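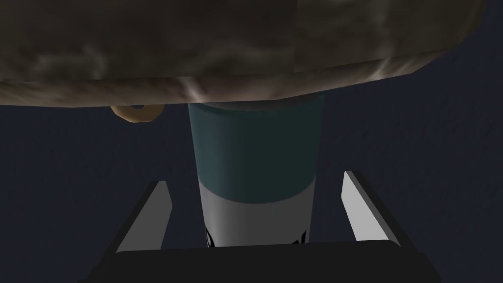

4. Bathroom size, storage and surface color in rented homes

4.1 Sample and questions

The bathroom part of the survey went to tenants in Pokness, Bakidton and Siltness. All of the homes were let by Rimkutė, which owns most of the rented housing in the three towns. We received 2,441 completed forms. Forms that left the whole bathroom page blank, or that were plainly filled in for a different address, were removed, and the analysis below uses the remaining 2,364. Homes with a bathroom shared between households were kept in the sample but are treated separately in Section 4.4.

Tenants were asked where they keep the things they use every day at the sink, whether they have trouble reaching any of them, and whether they have trouble seeing any of them. The last two questions were asked apart. In the pilot they had been joined in one question about things being "hard to get at," and the answers were impossible to sort out afterward. Tenants could add comments in their own words, and many did. The comments were coded by two readers working separately, and differences were settled by discussion.

The questions on lighting were copied without change from the kitchen page. In hindsight this was a mistake. The kitchen page asks about daylight, and a large share of the bathrooms in Pokness have no window. Tenants there either skipped the item or used it to complain about the fan.

4.2 Floor area and reach

Floor area was taken from the landlord's plans and checked against the tenants' own measurements where these were given. The plans proved reliable for Bakidton and Siltness. In Pokness, many of the older bathrooms had been altered when tubs were replaced with showers, and the plans had not been updated. For these homes we used the tenant's figure.

The smallest bathrooms did not produce the most complaints about reach. Tenants with very little floor area mostly said that everything was close by, and their complaints were about clutter and about having no place to put down a towel. Trouble with reach was more common in the middle group, where there is room for a cabinet but the cabinet has been hung beside or behind the toilet. It was also common where the sink stands in a corner. A corner sink saves floor area on the plan, but the shelf above it can be reached from one side only, and several tenants said they had to lean across the basin to use it.

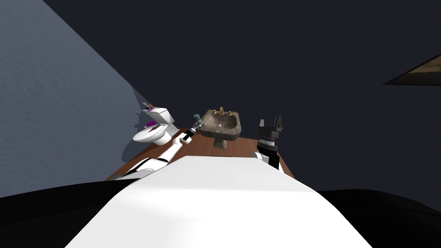 Reach in a bathroom depends on where a person can stand as much as on the distance to the shelf. We asked tenants to mark their usual standing place on a simple sketch, and most marked a spot directly in front of the sink, facing it. From there the useful zone is the one straight ahead, within the span of both arms. The width of the body matters here too. Tenants who use a walker or a wheeled chair take up more room in front of the sink, and the side shelves that other tenants listed as convenient were rarely mentioned by this group.

Two comments from Siltness are worth noting. Both tenants had moved their daily items from the cabinet to the windowsill, one to be able to reach them while seated and the other to be able to see them. The landlord's inspection form records items on the windowsill as a condensation risk. Neither tenant had asked for a lower shelf, and neither seemed to know that one could be requested.

4.3 Surface color and finding things

Complaints about seeing things were fewer than complaints about reach, but they were stronger in tone. They were concentrated in homes refitted under the December program, in which counters and shelves were supplied in a dark finish. The finish was chosen because it hides water marks. Tenants liked it for that reason and said so. The same tenants reported that combs, dark bottles and razor handles were hard to pick out on it, above all early in the morning and with only the mirror light on.

The problem is one of contrast between an item and what lies behind it. A dark item on a dark surface has a weak outline, and people with reduced vision rely heavily on outline to judge where an item begins and ends. Tenants dealt with this in simple ways. They put down a light cloth, kept things in a white cup, or bought bottles with pale caps. A few had covered the whole shelf with adhesive film, against the terms of the lease.

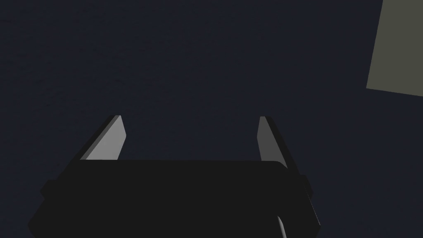 Figure 3. Dark gripper with two parallel fingers over a very dark navy surface; muted olive-gray panel at upper right.

Light shelves had a different drawback. Tenants with white shelves reported little trouble in finding dark items, but they cleaned the shelves more often and were more likely to describe them as stained or worn. White soap and white pill bottles were named as hard to see in this group, though seldom. A mid-tone shelf might serve both kinds of item better. The survey cannot test this, as very few of the homes had one.

Age made a clear difference to the answers on seeing and a smaller one to the answers on reach. We did not ask about eyesight directly. The landlord's tenant panel objected to health questions on a form that carries the address, and we accepted the objection. Age is therefore used as a rough stand-in, with the usual limits.

4.4 Shared bathrooms

In shared bathrooms the pattern was different again. Most tenants do not leave anything at the sink. They carry a bag or a basket from their own room and take it back, so shelf height and shelf color hardly came up. What they asked for was a hook near the sink, a dry ledge wide enough for a bag, and a lock that can be worked with wet hands. Up to 3 households share one bathroom in these buildings, and the requests were the same whatever the number sharing.

The hook was by far the most frequent request. It is also the cheapest of the changes considered in this paper, and it appears again in the cost table in Section 6.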